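Teaching a robot to put the slippers away

Putting a pair of slippers on a rack takes most people a couple of seconds and no thought at all. At Vunby, a small firm that builds learning systems for household machines, it has taken up most of a season. The team there wants a two-armed robot to tidy a hallway or a living room, and footwear is where they chose to start.

The method is simple to explain. A person steers the arms through the job from start to finish, and everything is recorded: what the cameras see, where each joint is, how far the fingers are closed. That recording is one example. The system is then trained on a large number of them, and is expected to work out for itself what they have in common. The target for the slipper job, which goes by the name Samier inside the firm, is 1000 usable examples.

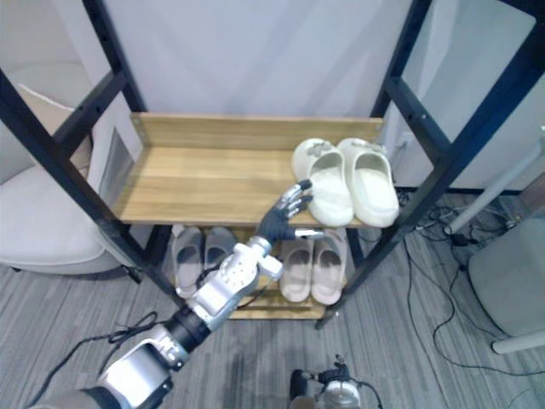

Page last changed: September 23, 2021

The word "usable" matters a good deal. On a decent day the operators keep 70 recordings. The rest are thrown out, usually for dull reasons. A slipper lands on its side and has to be nudged twice. An operator pauses to think, and the system would learn to pause as well. A cable catches. Early on the team kept these in, on the grounds that more was better, and the robot picked up a habit of stopping just above the shelf and waiting.

Failed attempts are not all wasted. If a slipper is dropped and then picked up again cleanly, the recording stays, marked as a recovery. The engineers say they would like more of these, but it is hard to ask an operator to fumble in a natural way. The staged ones look staged, and the robot copies those too.

Operators work for 30 minutes and then swap. Steering is tiring in the same way that threading needles is tiring, and the quality of the movements drops well before the person notices. New starters spend their first shifts on nothing but reaching and letting go. Their recordings from that stage don't count towards the total.

The view from near the hand is the one they learn to trust last. From higher up, the shelf and the shoes are easy to make out. Close in, the hand itself can fill much of the picture, and the thing being reached for may be off to one side or hidden. 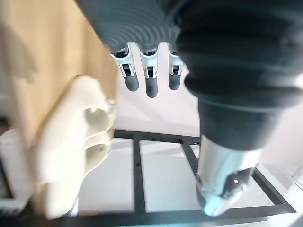
Both views go into every recording all the same. An earlier version of the system, called Bogdan, was trained on the overhead view alone. It found the rack without trouble but was poor at the last stretch, where a finger's width decides whether the slipper is held or pushed away. Adding the close view helped, at the price of much larger files and longer training runs.

Variety is the other half of the job. If the rack always stands in the same spot, the system learns the spot and ignores the rack. So between batches things are moved about. The rack is turned or shifted along the wall, pairs change places, and the styles are mixed, because a clog with a thick sole has to be gripped differently from a flat slide. Lighting is changed too, though less often than the engineers would like.

All of this is logged on a sheet that goes with each batch. The sheet lists the layout, the footwear and who was steering. It is the least popular part of the work and the part that has saved the most time. When a training run at the firm's second site in Prarside came out badly, the sheets showed that two batches had been recorded with almost the same layout.
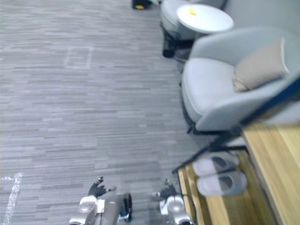

Two slippers side by side near the larger armchair, with both grippers in view.

The robot is tested on layouts it has not been shown. It does well with a matched pair lying the right way up. It is less sure with a single slipper, or with two that overlap, and an upturned one still defeats it more often than not. The plan is to record a separate set for those cases instead of hoping they turn up by chance.

The slipper work is due to finish in December. Coats come next, and the operators have already asked for longer breaks.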